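3.2 Setting and Procedure

The study was carried out at Wistavberg College, a residential college where student events are organized mostly by the student activities board. The largest of these events is the Dawber Night, a yearly talent pageant in which each residence hall sends one candidate to the stage. The pageant is held in April, and the college hall has 900 seats. Rehearsals, costume work and ticket sales take place in different rooms of the campus during the weeks before. 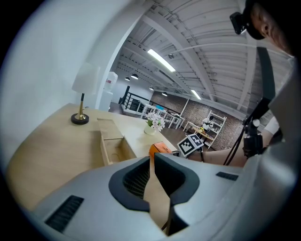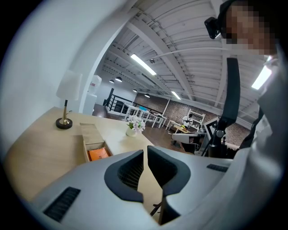
Figure 2. Two views from one room, both with the hand-held gripper in the foreground. Left and right finger pads are visible in each view.

We collected two kinds of material. The first is a paper questionnaire, which was given to the audience at the exit doors after the show. We received 200 completed forms. The second is a set of group talks with candidates, hosts and stage crew, held in the week after the pageant. The talks were recorded in sound only and were written out in full by the authors.

The questionnaire had 56 items. Most of them asked the respondent to mark agreement on a five-point scale, for example with the statement "I felt that the show belonged to students like me." The last page left free space for comments. Many respondents used this space to write about the opening dance, although no item asked about it directly. We come back to these comments in Section 4.3.

A short explanation is needed for the term "host hall." In the Dawber Night, the hall whose candidate won the year before provides the hosts and selects the theme. Students from the host hall cannot compete in the same year. This rule was introduced by the activities board after complaints that hosts were favoring their own candidate. In our material the host hall is Flesetti, and its students are therefore treated as a separate group in all comparisons.

Bistuneck, the smallest hall, presented a special difficulty. Its residents are mainly transfer students, and several of them had lived on campus for less than one semester when the show took place. We considered to remove them from the sample, but decided to keep them. Their answers on belonging were more divided than those of the other halls – a result which would be lost if only long-term residents were counted.

3.3 Coding of the Group Talks

The transcripts were divided into over 3000 short units, where one unit is one turn of speech or one clear change of topic inside a turn. Each unit received one main code and, where needed, a second one. The main codes were competition, humor, hall identity, work behind the stage, and relation to the audience. Two of the authors coded all the material separately. Cases of disagreement were discussed until a common code was found, and the code book was changed two times during this work.

The code "humor" was the most difficult. Candidates often described a joke and a conflict in the same sentence, for instance when they spoke about the interview round, in which hosts may ask unexpected questions. We decided that a unit is coded as humor only if the speaker names the moment as funny. Laughter in the recording was noted, but it was not used for coding – people in the talks also laughed when they were uncomfortable.

Units about practical matters, such as the order of the acts or the borrowing of costumes between halls, were first planned to be left out. During the reading we saw that these matters were closely connected with hall identity, especially among the crew. They were therefore placed under work behind the stage and are included in Table 4.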